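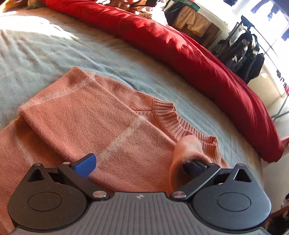 Hanna Kuzmenko wants the list read out in full, all 216 names, before anyone argues about who sat in which office. She has said so at both of the preliminary hearings in Zusness, and she said it again when the inquiry's lawyers asked her to keep to the questions on the sheet.

The inquiry into the Hetora detentions has been promised by three governments and started by one. It is meant to establish who ordered the arrests that followed the port strike, where the detainees were held and why the court files for most of them were never opened. It cannot convict anyone. What it can do is pass its findings to the state prosecutor, who then has 7 weeks to say whether charges will follow.

That last step is where the trouble lies. The coalition that set up the inquiry has a majority of 2 in parliament, and its smaller partner, the Uvent Union, has several older members who held posts in the interior ministry at the time. The Union's leaders say they support the inquiry. They also say the findings should stay sealed until after the local elections, to keep the matter out of the campaign.

The opposition calls this a stalling tactic. Its own record is not much better. When it was last in power it had the same files in the same basement, and a bill to release them was put down, withdrawn and put down again without ever reaching a vote.

The files themselves are now in a former customs building on the edge of Zusness. There are 423 boxes. Some hold typed arrest sheets with signatures and stamps, and some hold nothing but canteen receipts and petrol slips. The archivists have found the petrol slips more useful than they expected. A driver who filled up at the Oral road depot at four in the morning had to write down his vehicle number and where he was going, and in a good many cases he did.

From those slips the inquiry has drawn up a map of journeys between the port and two barracks inland. The army has never admitted that either barracks held civilians. A ministry spokesman said in January that it would wait for the full report before making any comment, and it has kept to that since.

Families have been told they may attend the main hearings but not speak unless called. Many are unhappy with the rule. The public gallery is small, and the overflow room has a screen but no interpreter for those who speak only the coastal dialect. A request for one has been with the clerk since the spring.

Witnesses are another difficulty. Former officers can be summoned, but the law allows them to refuse any question that touches on state security, and it leaves the witness to decide what does – at least until a judge rules otherwise. Four have already sent letters saying they will attend and remain silent.

The main hearings open next month, at ten in the morning, with the evidence of the port doctors. The reading of the names is not yet on the timetable.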